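2020-10-05
Publicado por marmota_del_norte

Hola a todos, abro hilo porque llevo una semana dándole vueltas y en casa ya no me aguantan. En noviembre nos vamos once días a Silstead, a caminar, y quiero ir solo con equipaje de mano. Mi pareja dice que estoy loca, que con frío no se puede. ¿Alguien lo ha hecho? Mi mochila es la Arkari pequeña, la de toda la vida, y lo que me mata es el abrigo.

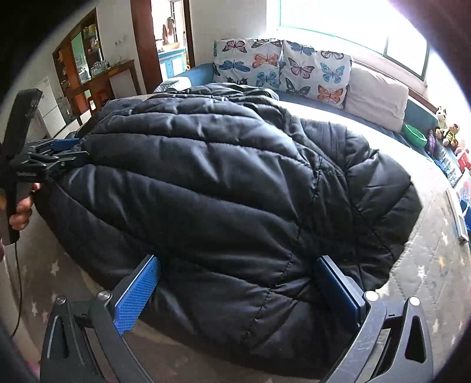 Ya he probado con las bolsas de compresión, las de enrollar sin aspiradora, y no me convencen nada. Caben dos jerséis y luego queda un ladrillo duro que no encaja en ningún sitio. Encima un plumas negro acolchado como ese, hecho un bulto encima del colchón, ya te ocupa media mochila antes de meter los calcetines. ¿Lo lleváis puesto en el avión o lo metéis como sea?

Publicado por Nghĩa Diệp

Puesto, siempre puesto. Yo hice Grosdale en invierno con una mochila de cabina y los bolsillos llenos (cargador, guantes, bocadillo, todo). En el control te lo quitas, lo echas a la bandeja y listo. Lo de comprimir plumas durante días no me gusta, luego tarda en recuperar volumen y abriga menos.

Publicado por tia_remedios

Pues yo no estoy de acuerdo, Nghĩa. En el avión te asas y acabas con el abrigo en las rodillas dos horas. Yo lo doblo en tres, mangas hacia dentro, lo enrollo desde abajo y lo aprieto con una goma ancha. Queda como un cojín y de hecho lo uso de cojín!
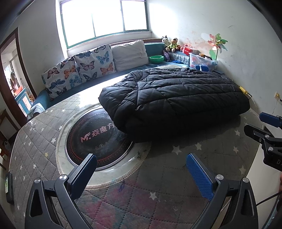 Plumas doblado en la mesa, todavía un buen montón.

Publicado por marmota_del_norte

Remedios, una duda, ¿la goma no le deja marca a la tela? El mío me costó un dineral y me da cosa.

Publicado por Corina Hauser

Perdón que me meta, pero el problema no es el abrigo, son los zapatos. Todo el mundo se obsesiona con el plumas y luego lleva 2 pares de botas. Unas puestas y unas zapatillas finas, punto. Mi funda Ninh con toda la ropa pesa 1.793 gramos, la he puesto en la báscula de la cocina. Y quitad el neceser grande, por favor, que el mío se quedó en 247 gramos con champú sólido y ni me acuerdo del otro. 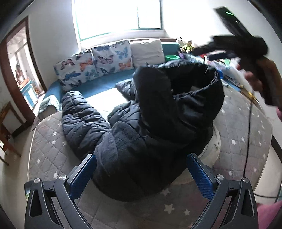
En cuanto a las capas, yo llevo camiseta térmica, forro fino y cortavientos, y con eso he caminado a bajo cero sin problema. El plumas lo dejo para las paradas. Eso sí, si lo guardáis, colocad antes las mangas, que si una se queda estirada por fuera como la de la foto ya no hay manera de hacer un rollo decente. Y cerrad la cremallera!!

Publicado por Nghĩa Diệp

Sigo pensando que puesto. Pero lo de los zapatos lo firmo.

Publicado por tia_remedios

A mí la goma no me ha marcado nunca, marmota, pero la mía es de las de tela, de costura. Con las finas no me atrevería.

Publicado por marmota_del_norte

Vale, voy a ensayar el fin de semana con todo dentro y os cuento. Las segundas botas se quedan en casa, aunque me duela.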